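4.2 Repainting and the Question of Authorship

Murals fade, and somebody has to decide what color they used to be. The Cirkance wall in Trastden, 60 feet of herons and tram tickets, has been repainted twice, and each crew worked from a different photograph. The herons are now pink. Residents we interviewed were fond of the pink, and several remembered it from childhood, when by all accounts the birds were gray.

We collected 215 written comments on the wall from the Pramau archive. Only 12 mention the artist. Far more mention parking. Where authorship does come up, it tends to be awarded to whoever was last seen on a ladder, a habit Van der Linden contracts do little to discourage — the signature clause covers the first coat and is silent on every coat after it.

Hand-mixed paint complicates matters further. Two batches of the same blue, mixed on a Tuesday by the same person, differed enough that we could tell them apart from across the street. Crews call this warmth. Owners call it a reason to withhold the final payment. Section 5 returns to the payment records, which are better kept than the color notes.

Figure 3. Two arms at a square tabletop, the left gripper open.
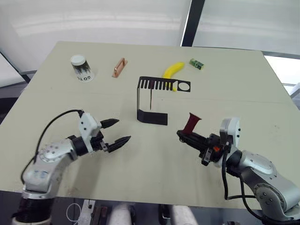
4.3 Interviews with Wall Owners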